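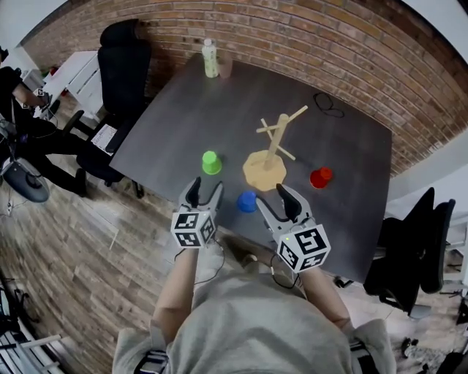
Returnable cup scheme in Montoya to continue until July

The returnable cup scheme in the centre of Montoya will continue until the end of July, the town council has decided. It was first planned as a test of 3 months, but the cafés which take part have asked for more time, and the council agreed to this at its meeting last night.

The scheme is run by the small company Velto. A customer who buys a coffee or a tea to take away can choose a reusable cup and pay a deposit. The money is paid back when the cup is returned, and it can be returned in any of the cafés, also in a different one from where it was bought. Until now 3,589 drinks have been sold in this way.

"We are pleased with the number, but it must become higher," says Arvid Forsberg, who is responsible for the scheme at Velto. "In the first weeks many people took a cup home and forgot it in the kitchen. Now they come back quicker, and the cafés do not run out in the morning as they did before."

The company started with 2,000 cups. Some of them have not been seen again, and Velto does not want to say how many. According to Mr Forsberg the loss is smaller than he had feared, and the deposit of those cups is used to buy new ones.

Not all the cafés are equally satisfied. Reda Saber has the café Gostetti opposite the railway station, where most customers are in a hurry between seven and nine o'clock. He says that the washing takes a lot of time for his staff.

"I have one dishwasher and it is a small one. When people come with cups from the whole town, my own plates must wait," he says. "I will stay in the scheme, but I have asked them to collect the dirty cups two times per day. Once is not enough for us here."

Velto has promised to send its delivery bicycle also in the afternoon, starting next month. The cups will then be washed at Onero, the kitchen which already cooks the lunches for the schools in the town. Onero has free capacity after two o'clock, when the school dishes are finished.

The council will also put a return box inside the station, beside the ticket office. Passengers had asked for this, as several cafés close before the last trains arrive. Whoever uses the box gets the deposit back through the app within one day. For those who do not have the app, it is still necessary to go to a café.

The deposit stays the same. Cafés that would like to join can write to the environment office at the town hall, and there is no fee for the first 60 days. Lids are still not part of the scheme.

14 comments
Shared 37 times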